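Juven Simulator Guide
Section 3: Recording your first door examples

By Aušra Lepik
July 3, 2018

By now you have Juven installed, the arm loads without complaints, and you've had a little time to drive it around the practice room. Great! Now comes the part I like best, where you stop testing the software and start teaching with it. Every example you record goes into a set that the learner, Kamath, will study later, so your own habits at the controls end up in how the arm moves. It's a strange and wonderful thing to watch.

We start with doors. A door makes you deal with approach angle, contact and a long curved pull, all in one short task.

Before you begin

Close any other program that uses the hand controller. Check that the status bar reads READY and that the example folder is set to Narnutach/doors. If you skip the folder step your work lands in the temporary folder, and that one is emptied every time you quit.

Recording an example

1. Choose Tasks > Doors and pick a room. Any room will do for your first try.

2. Press R to reset. The arm goes to its home pose and the door closes.

3. Switch to the wrist view with the V key. Drive from this view whenever you can! The learner gets the same picture, and if you steer by something it can't see (the overhead view, say), it has no way to copy you.

4. Press the trigger once to start recording. A red dot shows in the status bar.

5. Open the fingers all the way before you move in. Approach slowly, and let the wrist tilt if that gives you a better line.
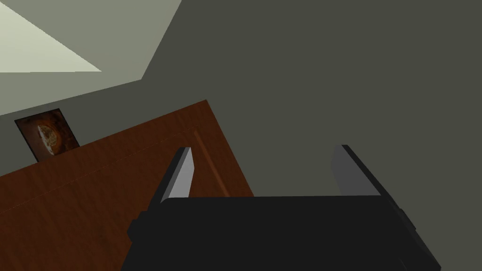 Figure 3-1. Wrist view during an approach, fingers spread wide.

6. Look at where the room sits in your view. A tilted room is fine, and a good mix of tilts across your set is even better. If all you can see is blank wall, back off until part of the door comes into view again.

7. Line up with the handle, close the fingers gently, and pull along the arc of the door. Small corrections are welcome. Leave them in! An example with a wobble and a recovery teaches Kamath something a perfect run can't.

8. Once the door is open past the green mark on the floor map, let go and hold still for 2 seconds. Press the trigger again to stop.

9. Press K to keep the example or D to drop it, then go back to step 2.

Caution: D deletes right away and there is no undo. The keys are close together on some keyboards (I lost a beautiful run that way back in February), so you may want to remap one of them under Settings > Keys.

Note: If the palm bumps the door, keep going as long as the door still moves freely. Drop the example only if the arm freezes or passes through the wood.

How many do I need?

Record 21 examples before your first training run, and change rooms after every 3. That takes nearly an hour for most people, and it goes faster once your hands know the controls. My own door set is up to 1869 and I still find new ways to come at a handle!

Checking your set

Open Hala, the playback tool, and select your folder. Run each example at double speed and watch for long pauses at the start. Trim them with the left bracket key. A learner fed on pauses will happily sit there and do nothing, so this is time well spent.

When the list shows a check mark beside every entry, choose File > Pack Set. Section 4 picks up from there with your first training run.

Questions about this guide? Use the Contact page | © 2018 Juven | Back to top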